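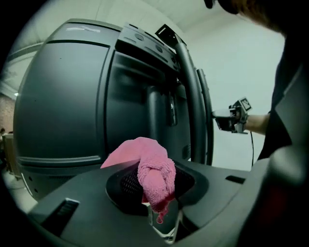

Fig. 4-1. Towel in the recess of the grey top surface.

4. SITING AND FIRST START OF THE GIMANO HUMIDITY LOGGER

This section applies to the wall-mounted logger supplied in the Trulcombe kit. For the duct version, go to section 6. Complete section 3 (battery and clock) before you start.

4.1 Choosing the position

1. Select an inside wall. An outside wall may be used only if it is insulated and the room is heated all year.
2. Mark the centre of the bracket between shoulder and eye height. Keep 400 mm clear on both sides and below.
3. Check that no supply air vent, kettle, clothes dryer or bathroom door opens toward the mark.
4. Check the position at noon and again in late afternoon. If direct sun reaches the mark at either time, choose another wall.

NOTE: Rooms used for drying laundry need their own logger. A unit in the hallway will not follow the laundry closely enough to be of use.

CAUTION: Do not drill above or below a switch or power outlet. Cables usually run vertically from these points.

4.2 Fixing the bracket

1. Wipe the wall with a barely damp cloth and let it dry fully before using the adhesive pads. Do not use spray cleaner or anything with silicone in it.
2. Press the bracket flat with the arrow pointing up. Hold it firmly, then leave it overnight before hanging the logger.
3. On brick, use the two screws and plugs instead. The pads do not hold on unpainted masonry.
4. Hang the logger and slide it down until it clicks. The display should read "106" on first power-up - this is the start code, not a measurement - and then go blank.

NOTE: If the start code flashes, the sensor door is still taped. Remove the blue tape and press Reset.

4.3 Setting the alarm

1. Press and hold Set until the bar under the reading appears.
2. Use the arrows to choose the alarm level. The factory setting is 80 per cent relative humidity.
3. Press Set once to confirm. The bar disappears.
4. Select the delay. Three hours suits most bedrooms and living rooms. Bathrooms need the longer setting or the alarm will sound after each shower.

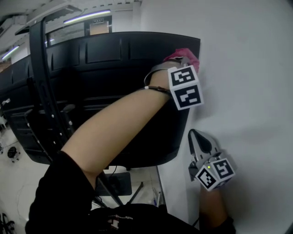 Thierry Vasseur wrote to ask whether the factory alarm level was too high for his place, as he had mould behind a wardrobe in June and the logger never made a sound. He had mounted it on the opposite wall, beside the heater.

The alarm responds only to the air at the logger. Air against a cold wall can be much damper than air in the middle of the same room, and a heater next to the sensor widens the difference. In a case like this, move the logger first. Lower the alarm level only if the new readings still fail to match the condition of the wall.

4.4 Checking the readings

1. Leave the logger for one full day with the room in normal use.
2. Press Log. The display steps through the highest, lowest and latest values.
3. Write the three values on the card inside the back cover.
4. If the highest and lowest values are identical, the sensor is blocked. See 8.2.

CAUTION: Do not breathe on the sensor to test it. Condensation inside the door can hold the reading high until the next morning.

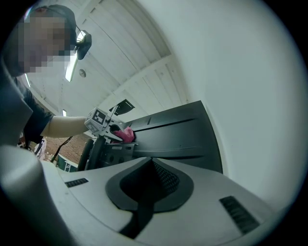

Low spots in the log overnight, followed by a sharp rise after breakfast, are normal in a closed room. A reading that stays high all day calls for a look at how air moves along the walls. Large flat items are the usual place to begin: where a black panel with long horizontal ridges and grooves has a white wall behind it, as it does here, check the wall surface behind the panel as well as the open part of the room. Repeat 4.4 after moving anything large.

4.5 Pairing with a second logger

Up to two loggers can share one Avcı base. Pair them one at a time, with the other switched off. Hold Log and Set together until both arrows light, then press the button on the base. If the arrows go out before the base beeps, move the logger closer and try again. Loggers bought through the Rostudside store are already paired and need only step 4.3.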